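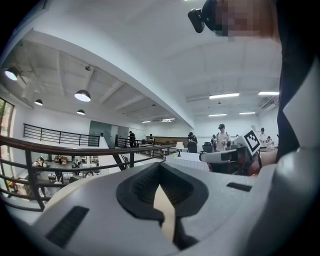 On the upper level, Friday.

How to set up a small grain mill (first run, no tears)

Writing this fast between two orders, so excuse the mess. People keep mailing me the same question about the Dunden hammer mill, the small one, and most of it goes for any small mill in that class. Corn, millet, dried cassava, all same setup.

What you need
Wrenches, 13 and up if your bolts are metric. A spirit level. Food grade grease. Two screens, one fine and one coarse. A bucket of cheap corn you don't mind throwing away. Dust mask, ear protection. Don't skip the ear protection.

Step 1. Put it somewhere level
Concrete floor if you have it. Bolt it down. I ran mine loose for a week and it walked halfway to the door. Rubber pads under the feet help with the noise but tighten the bolts again after the first hour – they always settle.

Step 2. Check the power before anything else
Unplugged, cover off, look at the plate on the motor. Voltage and phase need to match what's in your wall. Sounds dumb. Omar Atallah burned a brand new motor this way in August and he's been milling longer than me. No thin extension cords either. Get an electrician if you are not sure.

Step 3. Belt
Press the belt in the middle with your thumb. Should give a little, not a lot. Too tight eats the bearings, too loose and it slips and stinks. Line up both pulleys with a straight edge. Guard back on, all the screws.

Step 4. Screen in
Coarse first. Always coarse for the first run. The screen should sit flat in it's groove all the way round, if there's a gap whole grains will sneak past and you'll blame the hammers.

Turn the shaft by hand a few times. Should spin free. Scraping sound = screen is in wrong.

Step 5. Run it empty
2 minutes, nothing in the hopper. Listen. A steady hum is fine. Knocking, stop and pull the plug before you open it.

Step 6. Throwaway batch
Feed the cheap corn slowly, gate a quarter open. This cleans out the factory oil and metal dust. Bin what comes out, don't feed it to the hens. Then a second small batch, bin that too.

Step 7. Real batch
Grain has to be dry. If it dents under your teeth, back to the sun with it. Damp grain clogs teh screen and heats up the flour. Open the gate bit by bit untill the motor note starts to drop, then back off a touch. That's your feed rate, mark it with paint.

With the coarse screen I get roughly 70 kg an hour on dry corn. Fine screen a lot less.

Cleaning up
Unplug. Brush, no water inside the chamber. Grease the bearings, small amount. Empty the dust bag outside.

Spare parts
Daher has hammers and belts that fit, Prastholm has screens but slow shipping. Elie Nasrallah asked about the Trero screens – they fit too but you need to file the corners a bit.

Sieve and packing setup is next, when I get time.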